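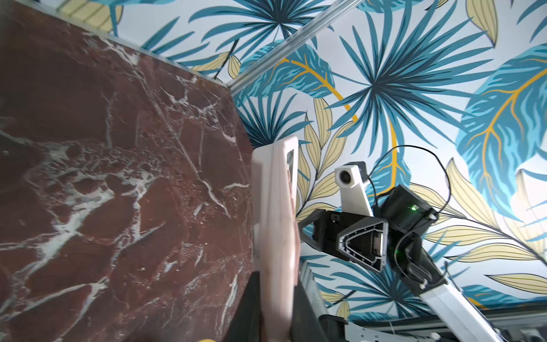 The year I fell back in love with wallpaper

My grandmother papered her hallway four times, and every time she swore it was the last. I grew up thinking wallpaper was a kind of illness you caught in middle age. Well, I'm 46 and I've caught it!

It started in November, when I went to see Conceição Carrilho, who has been hanging paper for most of her life and still mixes her own paste in a bucket. She let me try a strip. I got it crooked, and she laughed so hard she had to sit down on the stairs.
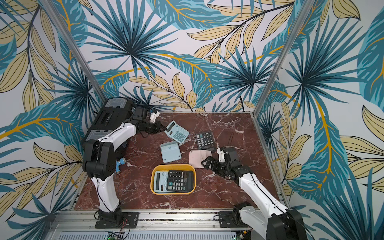
Big prints scare people, Conceição told me, and small ones bore them by spring. I used to be firmly in the scared camp. Now I look at teal and dark blue palm fronds running across three walls, with a red-brown marble top in the middle of it all, and I want to move in. She'd tell you to go bold in a small room (the powder room, say) and leave the big one alone until you've lived with it a while.

My own pick was $70 a roll, and I bought one too few – of course I did – 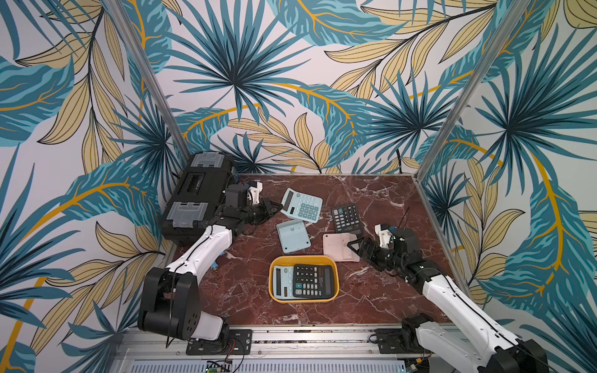
so the last bit behind the door is still bare plaster. Conceição says to order the extra roll from the same batch, but mine had sold out, and the new one is a shade greener. I'm hanging it anyway, probably after dinner tonight.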